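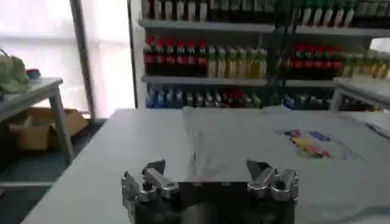
The gray t-shirt and my long war with folding

2022-04-10

I have folded t-shirts badly for most of my life. My mother folded them into tidy little packets that sat in the drawer like slices of bread, and I somehow grew up in the same house and learned to make a sort of soft lump. So when I tell you I spent a good part of March practicing on one light gray shirt, please be kind!

It has a print in yellow, red, blue, purple and pink, all blurry patches running into each other, and I love it more than a grown woman probably should. The trouble with a print like that is the fold. Go straight across it too many times and (on my older shirts, anyway) you end up with little cracks, and then you're sad every time you get dressed.

My friend Ruxandra Coman finally took me in hand. She told me I was rushing the flat part, and she was right, I always do. I used to do it on the bed, where everything sinks, or on my knee in front of the TV. She wants a proper big table, the shirt laid out with the neck pointing away from you, and then a minute of smoothing with your palms before you fold anything at all. You won't get every crease out and you don't need to. Just chase the big ones toward the hem.

After that it's sides in, sleeves back on themselves, then up from the bottom in thirds. I turn the shirt face down first so the colors finish on the outside, and I go loosely over the printed part. My first try took so long that my tea went cold. I'm down to 30 seconds now, on a good day, with the radio on.

I did buy one of those Bulby folding boards a couple of years back, and it's still behind the wardrobe if anybody wants it. It was fine for towels. For shirts I kept getting the neck crooked and having to start over, and then I'd get cross and go back to lumps.

Next up is the sweater shelf, which I'm dreading a bit. Ruxandra rolls hers and I've always stacked mine, so if you have strong feelings either way, do leave me a comment before I pull everything out onto the floor.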